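Brabec Folding Travel Go Set, reviewed after a winter of use

I have been playing Go for a long time and not getting much better at it. What I have gotten better at is judging equipment, mainly because I have bought too much of it. The Brabec travel set is the fourth one I have owned. I paid for it myself at Oltside, the game store near the library, and I have used it since November.

The set comes in a flat zippered pouch. Inside are a paper board, two drawstring bags of stones, and a card with the rules printed on it in very small type. The board is the full nineteen-line size. The stones are plastic with a metal core, a little smaller than regular club stones, and flat on one side. There is no clock, no handicap guide, and no case for the pouch.

The stones first. They are better than I expected at this price. They have enough weight that you can set one down with two fingers and it stays where you put it. The white ones are a true white and not the yellowish cream you get in a lot of cheap sets. The black ones are semi-gloss and pick up fingerprints, but a dry cloth takes care of that. A few of mine had a small ridge along the edge from the mold. I took it off with a nail file and have not thought about it again.

The flat bottom is a matter of taste. Katsuhiko Furukawa, who taught me the game, will not play with flat stones at all and says they feel like buttons. His son Daichi grew up with them and prefers them, since you can turn one upside down to mark a move when you are going over a game. I have come around to Daichi's side. For study they are simply more useful, and on a train they slide less.

The board is where most of the complaints will come from. Paper boards have one problem, and every maker handles it in a different way: the sheet has to fold to fit in the bag, and once it has been folded it never lies completely flat again. Vinyl rolls up and fights you for the first ten minutes. Magnetic boards stay flat but cost three times as much and are usually too small for adult fingers. 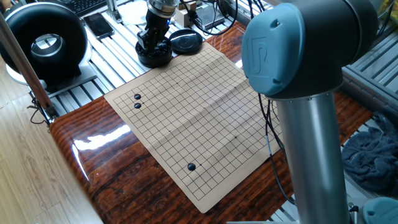 What you can do about creases is limited. I leave the sheet under a heavy atlas overnight before a long game, and that helps with the corners. Folding it the opposite way for storage every other time also helps a little. Ironing on low through a dish towel was suggested to me by Verna Fitzsimmons at the club, and she swears by it, but I tried it on an old board of mine and it took some of the ink off the lines. I would not do it to one you care about.

In actual play the creases matter less than you would think. A stone that lands on a fold will tilt a bit if you place it off center. With the heavier stones in this set it settles when you nudge it. The bigger nuisance is a breeze. We played outdoors once in April and needed a coffee mug on each end, and after that I stuck to indoor tables.

Printing quality is good. The lines are thin and even, and they meet the star points where they should. I mention this because my previous set, a Museck, had star points that were slightly off the intersections on one side, and once you saw it you could not stop seeing it. The spacing on the Brabec is a little tight. Late in a game with a crowded corner, you will bump stones if you have large hands. Ryota Imai plays very fast and knocked a whole group loose in one of our games, and it took the 2 of us a good while to put it back from memory.

The bags are the weak point. The cord on the black one came out of its channel in the second week, and I had to work it back through with a safety pin. The cloth is thin and the stones show through it. I moved everything into two old tobacco tins and the pouch still closes, just barely. If Brabec changed one thing, it should be this.

I also want to mention the rules card. It covers capture, ko, and territory in a few lines each, and it is correct as far as it goes. It does not explain how to tell when a game is over, and that is the question every new player asks. If you are buying this for a beginner, get a small introductory book to go with it.

How it compares with the others I have used:

Museck Pocket Go. Lighter and cheaper, with poor printing and stones that feel hollow. Fine for a kid's backpack.

Brurnar Roll-Up. A vinyl mat with proper rounded stones. Much nicer to play on, but it is heavy and the tube does not fit in a carry-on side pocket. This is the one I would buy for a school club.

An unbranded magnetic set from an airport. Good on a bus, too small for anything else. I gave it away.

Hideaki Morikawa asked me whether the paper would hold up, and so far it has. The folds have gone soft and a little fuzzy, and one edge has a nick from the zipper, but there are no tears. Brabec sells the board alone as a replacement sheet, and I have already ordered a spare to keep at the office.

Good: stone weight, printing, pouch size.
Not so good: bags, tight spacing, rules card.
Would I buy it again: yes, for travel and for studying at the kitchen table. For serious games at home I still get out the wooden board.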